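Chamado: Classificação da liga não bate com os resultados
Projeto: Trundton (site de resultados da liga amadora)
Módulo: tabela, artilharia, público
Prioridade: alta (alterada de média pelo solicitante)
Estado: em observação
Responsável: Chin-lung Siu

Descrição do solicitante

Depois da rodada de ontem, o Toltico aparece em último com seis pontos. São sete. Empatou fora com o Engebretsen em 2 a 2, a súmula foi lançada, o jogo aparece na página de resultados como encerrado, e mesmo assim a tabela não soma o ponto. O Engebretsen também ficou sem o dele, mas como está no meio da tabela ninguém de lá reclamou. Do Toltico já ligaram duas vezes. O treinador pediu demissão depois do jogo e a imprensa local publicou a nossa tabela errada na mesma matéria.

Já limpei o cache do navegador. Já tentei em outro computador. Peço que não me mandem fazer isso de novo.

Comentário, 9h12 (Chin-lung)

Confirmo o erro. Na página de resultados o jogo está certo; na tabela, ele não existe. Recalculei à mão as três últimas rodadas e só essa partida ficou de fora.

A primeira explicação que recebi do fornecedor (Ustach, que nos entrega o serviço de cálculo) foi "atraso normal de propagação". Atraso normal são cinco minutos, segundo o manual deles. O jogo terminou ontem à noite. Não aceitei e pedi o registro do processamento.

Comentário, 10h40

Chegou o registro. São 2.862 linhas para uma única rodada, quase todas repetindo que a tarefa começou. Filtrei pelo código da partida e achei isto:

recebido resultado parcial 2-1
recebido resultado parcial 2-2
recebido encerramento
partida ignorada: estado inconsistente

Perguntei o que quer dizer "estado inconsistente". Resposta: "significa que o estado não estava consistente". Anotado.

Comentário, 11h25

Hipótese do fornecedor: o delegado da partida lançou o gol de empate depois do apito final, e o sistema fechou o jogo antes de receber o gol. Parece plausível até a gente olhar a ordem das linhas aí em cima. O gol entrou antes do encerramento. Falei isso. Disseram que a ordem das linhas "nem sempre reflete a ordem dos eventos". Então para que serve o registro, fica a pergunta.

De qualquer modo, conferi a súmula assinada. Gol aos 88 minutos, encerramento aos 94. Seis minutos de diferença.

Comentário, 12h03 (solicitante)

Posso corrigir a tabela na mão enquanto isso? O diretor do Toltico quer a classificação certa até a entrevista da tarde.

Comentário, 12h10 (Chin-lung)

Pode, mas com ressalva. Em abril fizemos correção manual em outro jogo e, quando o cálculo automático voltou, somou os pontos pela segunda vez. Disseram que isso foi resolvido na versão seguinte. Eu não testei e não vi quem tenha testado. Se for corrigir, guarde uma cópia da tabela antes e me avise a hora exata.

Comentário, 12h31 (solicitante)

Corrigido às 12h28. Toltico com sete, Engebretsen com 19. Cópia guardada na pasta da rodada.

Comentário, 14h50 (Chin-lung)

Montei a mesma rodada no ambiente de testes. Sequência:

1. Lancei todos os jogos com os horários reais. O empate foi ignorado de novo.
2. Lancei o mesmo jogo sem informar o público. Contou normalmente.
3. Lancei com público 300. Contou.
4. Lancei com público 929. Contou.
5. Lancei com público 3.000, escrito com ponto, como está na súmula. Ignorado.
6. Lancei com 3000, sem ponto. Contou.

Repeti os itens 5 e 6 mais duas vezes para não me enganar sozinho. Mesmo resultado.

Ou seja, a partida some da classificação por causa de um ponto no campo do público. Os outros jogos da rodada tiveram menos de mil pessoas, e por isso passaram. O tal gol tardio não tem nada a ver com a história.

Comentário, 15h20

Enviei os testes ao fornecedor. Resposta em dez minutos: "o campo de público não participa do cálculo da classificação". Mandei o item 5 e o item 6 lado a lado. Desde então, silêncio.

Comentário, 16h45

Admitiram. O público é lido como número no encerramento; com o ponto, a leitura falha e a partida inteira é marcada como inconsistente. Prometem correção para "a próxima versão", sem data. Perguntei se seria em junho e a resposta foi "esse é o objetivo". Eu não contaria com isso.

Comentário, 17h05 (solicitante)

E os jogos antigos? Tivemos casa cheia no clássico do primeiro turno.

Comentário, 17h30 (Chin-lung)

Boa pergunta, e eu devia ter olhado antes. O clássico está computado. Fui ver a súmula eletrônica e o público foi digitado sem ponto; era outro delegado. Procurei ponto no campo do público em todas as partidas da temporada e não achei outra ocorrência além desta. Isso vale para a temporada atual. As anteriores foram importadas de planilha e eu não ponho a mão no fogo por elas.

Medidas até a correção chegar:

- Delegados devem digitar o público sem ponto e sem espaço. Aviso enviado ao grupo às 17h22.
- O formulário passa a recusar qualquer coisa que não seja algarismo. Essa alteração é nossa, não depende do fornecedor.
- Conferência manual da tabela ao fim de cada rodada, comparando o número de jogos de cada equipe.

Comentário, 18h15 (solicitante)

Para mim está resolvido, pode fechar.

Comentário, 18h20 (Chin-lung)

Prefiro não fechar. O recálculo automático roda às 23h e ainda não sei se vai dobrar o ponto lançado à mão. Se amanhã o Toltico aparecer com oito, restauro a cópia das 12h28, regravo o público sem ponto e deixo o sistema calcular sozinho. Fica em observação até a tabela passar por duas rodadas sem diferença.
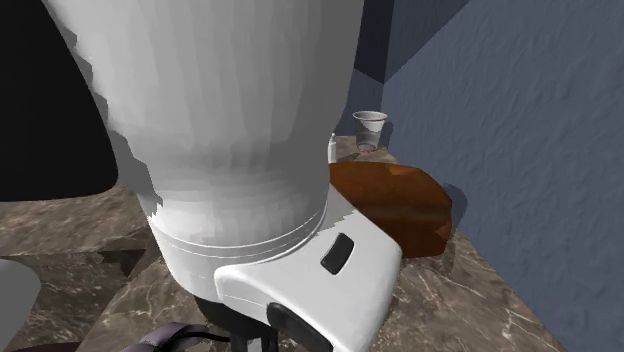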